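Column, 14 February 2024

# Put the unit price on the shelf, in one unit

Shelf labels in most grocery and hardware stores carry two prices. The large one is the price of the package. The small one is the price per ounce, per pound, per sheet, or per hundred of something. The small one is the useful figure, and in most stores it is badly done.

My complaint concerns the choice of unit. At the Pimholm branch of Etetti, where I do most of my shopping, the dish soap shelf uses three. One brand is priced per fluid ounce, the next per quart, and the refill pouches per "each," so the unit price of a pouch is the price of the pouch. A shopper who wants to compare them has to multiply by 32 and then measure a pouch. The label meets the letter of the store's own policy and does none of the work the policy was written for.

Paper goods are worse. A pack of 200 napkins and a pack of 300 napkins can be compared per hundred, and the result is meaningful if the napkins are the same size. Paper towels are priced per roll in one bay and per square foot in another. Rolls have no standard length. A price per roll should not be allowed to appear in the unit price box at all.

The usual defense is that labels come from the supplier's product file and the store prints what it receives. I accept that as an account of how the error arises. It does not justify leaving the error in place. The conversion from quarts to ounces is fixed. A label system that can change a price overnight can divide by 32.

A second defense is that shoppers don't read the small figure. I kept my receipts for 52 weeks and reworked the basket using the lowest true unit price for each item I bought regularly. The larger package was the more expensive choice per unit for 16 of those items. I had assumed, as I suspect most people do, that the larger package was the safe default. I don't read the small figure much either, having learned that it rarely lines up with the one beside it.

The rule I would like is short. Each category gets one unit, set by the chain and printed in the same type size as the package price. Liquids go by the quart, dry goods by the pound, sheet goods by the square foot. Where a product can't be expressed in the category unit, the box stays blank.

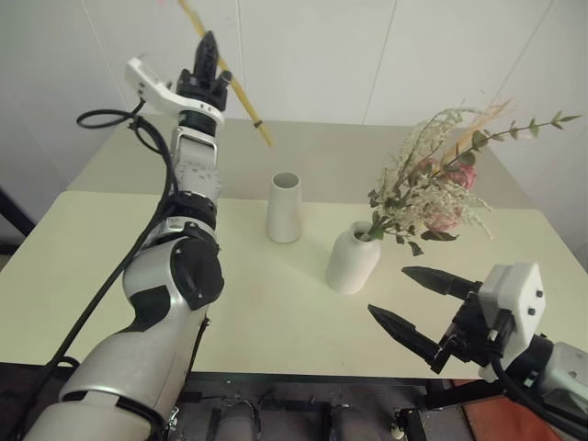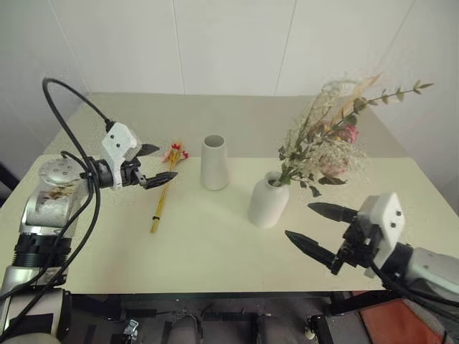 Deng, the hardware chain with the store in Skinville, came close to this in April of last year. It moved all of its paint and sealant to a price per quart, including the small tubes. The tubes looked terrible on that basis, and the labels stayed up anyway. Screws are still priced by the box in one aisle and by the pound in the next. I would start there, with the boxes, and leave the loose bins for a later round of labels.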